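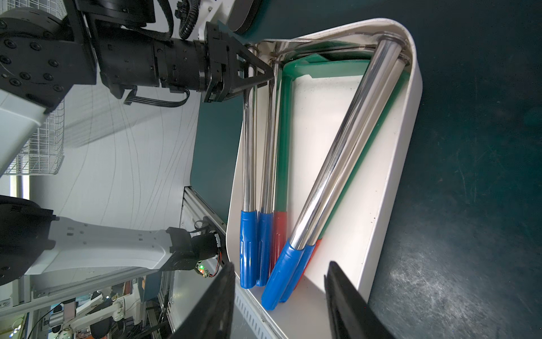 **Where do I start if I've only ever owned boring multipack underwear?**

Start with a trunk in plain black or navy. It's the closest thing to what you already wear, the legs are short enough to sit flat under slim pants, and you'll find out pretty fast which waistband you can live with. I bought my first decent pair from Druveo and wore nothing else for two weeks (I own a washing machine, relax!).

**How many pairs do I need?**

I say 14. That gets you through two weeks, or one week plus a gym habit. I've been writing this blog since 2000 and my drawer once hit 71 pairs - please don't do that.

**Is modal worth the extra money?**

For me it is, especially in summer. It's softer than cotton and it doesn't bunch.
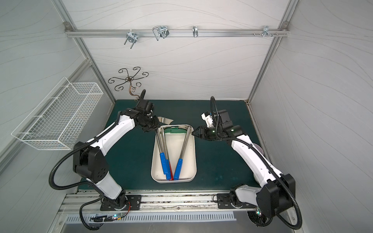 Pilar Godoy wrote in to say that her husband's modal briefs from Marnia went thin at the seat by May, and that she's gone back to buying him cotton with a little stretch. Fair point, Pilar! Modal does wear out quicker if you run it through a hot dryer, so I wash mine cool and hang them up.

**How should I store nice pairs?**
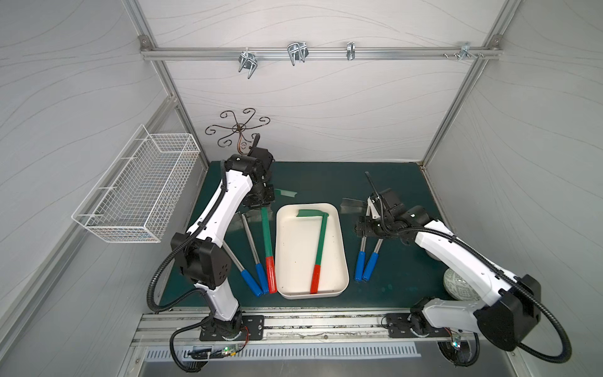 Underwear goes in a drawer, folded in thirds, waistband out. Robes and long johns are another story, and I'd much sooner hang those up. A plain metal rail with a few hooks on it, like the one along that back wall, would do fine for them. I'd pick the double-pronged kind, so a robe can share with the matching pants.

**Do you answer sizing emails?**

I do, but I've got 161 of them waiting, so be patient with me. Send your waist measurement and the brand - Pestance runs small, Arumugam runs long in the leg.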